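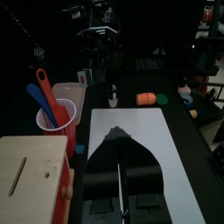

Is the Vandoseo gripper kit good enough for a school robotics club? For a club which already owns an arm and has one patient adult, I would say it is worth the money, but the instructions need a second reading and the software needs a third.

I help with the robotics club in Otthorpe. We have 11 members and we meet after lessons. In October we bought the kit, because our old gripper could only hold foam blocks and the students were tired of foam blocks. The kit costs 117 pounds without the arm. In the box there are two fingers, the drive unit, a small camera with its holder, a bag of screws and a printed booklet.

Building

The booklet says that one lesson is enough. We needed two. The drawings are clear, but step 5 shows the camera holder turned the wrong way, and if you follow it the cable is pulled when the wrist rotates. We took everything apart and began again. I wrote to the seller and received a polite answer with a corrected page, so please ask for this page before you start.

The screws are of good quality. The small key which comes with them is soft, and I recommend to use your own.

Using it with students

Our project this year is called Mạc. The students must teach the arm to pick up ordinary things from a table and put them in another place. They bring the things themselves: a spatula, a spoon, a roll of tape, a paper cup. I like this very much, as every object asks a different question. A paper cup is light and becomes oval if the fingers close too much. A spoon standing in a cup can be taken by the handle or by the bowl, and the students argued for a long time which is better. (By the handle, we decided, but lower than you would think.)

The fingers hold flat things and handles well. With round things they are weaker. Tape lying on its side is fine, but a cylinder which can roll will often roll away at the first touch. We put a thin cloth below it and the result was better, although in the competition at Estbridge cloth is not allowed.

The camera is useful because it sees what the fingers see. Its weak point is light. When the back of the room is dark, the picture is dark too, and the program loses the smaller objects. A desk lamp helped us more than any setting in the menu.

The software

It works, and it is free for schools. The menus are translated in a strange way in some places, for example "release" is called "forgive", which made the younger students very happy. Saving a recorded movement takes too many clicks. I also miss an undo button.

What I would change

I would like softer pads for the fingers, sold separately. I would also like a longer camera cable, since ours is just long enough when the arm is stretched out, and I do not enjoy watching it.

I give it four stars from five. We will keep it for the next school year, and if the club gets more members we will buy a second one.

Nga Nông
March 20, 2023

Print this review | E-mail this review

Comments

Pell: Thank you for the note on step 5. We made the same mistake and I thought the motor was broken.

robo_aunt: Does it work with an older arm? Ours has the four-hole wrist plate.

Nga Nông: Yes, but you need the adapter ring, and it must be ordered extra. Please measure your plate first.

Kestrel7: We lost points at Estbridge with the rolling cylinder. Try coming from above with the fingers along the length of it, slowly. Still not perfect.

Contact | Copyright Otthorpe Robotics Club | Back to top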